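Ticket 1202: Subtitle drift on festival screening copy, audience voting page not opening after credits
Status: Resolved
Product: Prellitz screening server
Site: Kotstead documentary festival, main hall
Opened by: Salamatu Agbenyega, print traffic
Priority: 2

Reported problem

The English subtitles on the Halilović feature run late from reel three onward. At the start of the film they are in sync. By the closing interview a line of dialogue ends before its subtitle appears. The French subtitle track on the same copy is fine.

Second problem, possibly separate: the audience award page should open to ticket holders when the credits end. At the test screening it stayed on "Voting not yet open" and had to be opened by hand from the admin panel.

Environment

Server software: Prellitz, February release
Subtitle format: XML, one file per reel
Playback: 24 fps, 5.1 audio
Voting add-on: Zedix, connected to the server by event trigger

Log

09:10 Ticket received. Asked the site for the playback log and the playlist export.

09:45 Playback log received. No dropped frames and no audio resync events. Picture and sound are not the cause.

10:20 Compared both subtitle sets. The French files declare a time base of 24. The English files for reels one and two also declare 24. From reel three on, the English files declare 25, but the cue times were written for 24. The server reads the declared value and converts the frame part of each cue, which would explain only a small error. It does not explain a delay that grows.

10:50 Checked entry points. The English reels from three onward were exported from a later edit in which the archive footage section is longer. Each cue after that section is late, and two more trims in the last reel add to it. The time base error sits on top of this.

11:30 Site asked whether the server hardware should be ruled out before the files are sent back to the distributor. Agreed. Site powered down, opened the case, reseated the storage card and restarted.

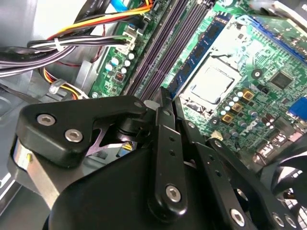

Step 1: Replace the subtitle files

Distributor supplied a new English set made from the locked cut, time base 24 on all reels. Ingested as a supplemental package. The old package was deleted so that the playlist could not pick it up by title match. Salamatu Agbenyega checked the first and last cue of each reel against the dialogue list. All in sync.

Step 2: Correct the voting trigger

The Zedix trigger was tied to the end-of-credits marker. This copy has no such marker, so the event was never sent. Trigger moved to the end of the playlist item, with an offset of 8 seconds. Test run at 14:05: voting page opened without manual action.

Step 3: Check other titles in competition

Ran the marker report on all 17 titles in the program. One short has the same missing marker. Same trigger setting applied.

Closing notes

Votes cast at the test screening were cleared from the award tally at the site's request. The reseat at 11:30 had no effect on the fault; the old files still drifted when played afterward. Request to have ingest warn on mixed time bases within one subtitle set passed to development under a separate ticket.

Closed with the site's agreement at 16:40.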